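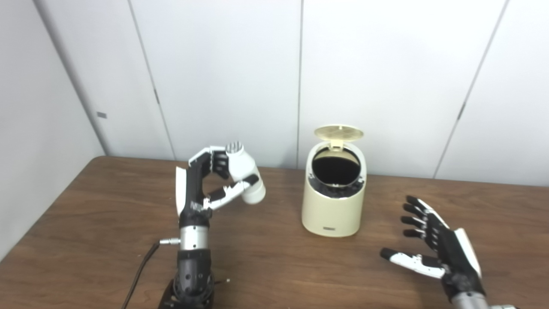
Desk bin, cream, lid open. Bench by the white panels, January 16, 2021.

Saturday in the workshop and I finally got to spend time on the little bins! I've been looking forward to this since Randi Vik's note about the Prollthorpe order (143 of them, one per desk, delivery in June), and I'm more taken with this shape than I expected to be. The cream colour is lovely against the brown tabletop, warm without going yellow on you.

Things I like so far. The footprint suits a desk that already has a keyboard and a mug on it. The lid is flat, so it sits quietly beside a monitor and you stop noticing it, and I could happily have one at home next to the kettle. 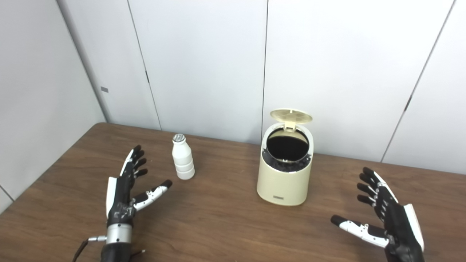 With the lid up you get a good round opening and a pale rim, and the hinge stays at the back out of your way. Tea bags, pencil shavings, lolly wrappers, all fine. A bottle is another matter. I'd tell people to put empties in the big recycling tub by the door and keep these for small rubbish, and Tormod Backlund agrees, though he'd also like a sticker on every lid saying so. (I vote no sticker. Let the lid be!)

Still to do:
- liners: try the 3 litre rolls from Öberg before the bigger ones
- wipe-down test with the citrus cleaner, check the colour after 8 goes
- ask Teven whether they do the same cream in a pen cup, would be a ripper set
- Randi wants a favourite picked before the Brukberg call. Mine's picked.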